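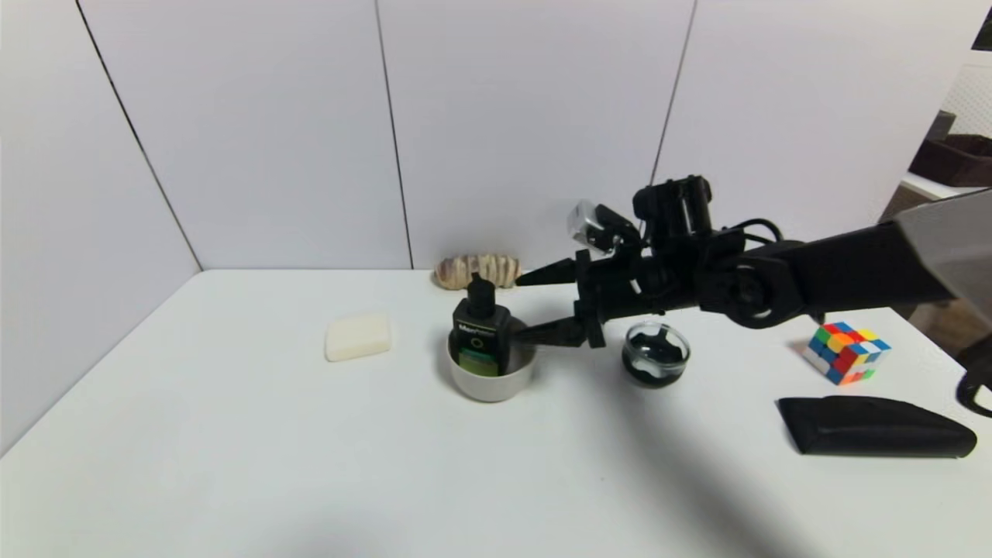 Vasco Caldeira had promised his mother he would be home by six, and at ten past seven he was lying on his stomach under the table, looking for a screw.

"Leave it," said Inês. "We've got more screws. What we haven't got is a working soap."

"The soap works fine."

"You know what I mean!"

He did. They all did. The Vudeck Cup was on Tuesday, at the sports hall in Graven, and the rules were four pages long, and on the third page it said that every team must tidy a bathroom shelf of the judges' choosing. Bottle in the bowl, soap in the bowl, everything else left alone. There were 800 points on offer and the soap was worth more of them than anything, which told you the judges had tried it themselves.

The arm was called Jodix. The older students had named it back in February and by the time Vasco joined the club it was too late to ask why. He loved it anyway. He loved the small whine it gave before it moved, like someone about to stand up from a low chair, and he loved that it would do a stupid thing exactly the same way every time until you found out what you'd told it.

"Again," said Mr Amaral from the laptop. "Start from wide open. Nobody lean on the table, please, Vasco, I am looking at you."

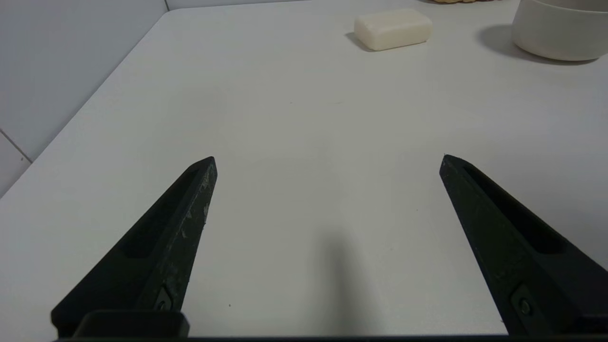
"It's going to stop short," Vasco said.

"You don't know that."

"It's got that feeling about it."

It stopped short. Inês groaned and wrote a cross in the exercise book. They had set themselves 200 runs before Tuesday and this was number 194, and the page was so full of crosses that it looked like knitting.

Old Américo Simões had come up to lock the building and had been standing in the doorway with his keys for quite a while. He had mended sewing machines for most of his life and he had opinions about anything with a motor in it.

"Why does it come at it from so far back?" he asked.

"So the camera can see everything," said Inês.

"And does it need to see everything? I don't look at the whole kitchen when I pick up a spoon."

Mr Amaral took his glasses off. Vasco got up from the floor, forgetting the screw completely, and went round to look at the screen. They pulled up the bottle task from the same afternoon, because the bottle was the part that nearly always went well. 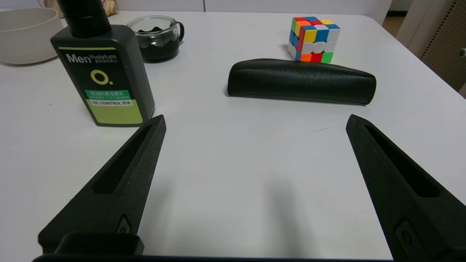

Bottle task, gripper view, with the glasses case and cube on the table.

"It's close," Vasco said. "Look how close it is to the bottle! We start the bottle from right up next to it. And then for the soap we start from miles off."

"Because I copied the start position from the old file," said Inês slowly. "Oh, I'm an idiot."

"You're a tired person," said Mr Amaral. "Can you change it?"

She was already typing. Vasco wanted to help and there was nothing to help with, so he read the old numbers out loud while she put in new ones — and then he read the new ones out too, for luck.

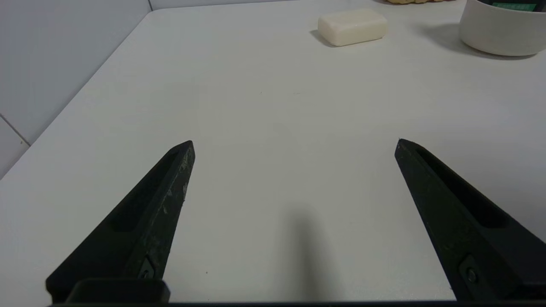
"That's still the old start," she said. "Hang on. Save. Now."

Américo put his keys in his pocket and pulled up a chair. Jodix gave its small whine. Vasco took hold of Inês's sleeve without noticing, and the arm began to come down.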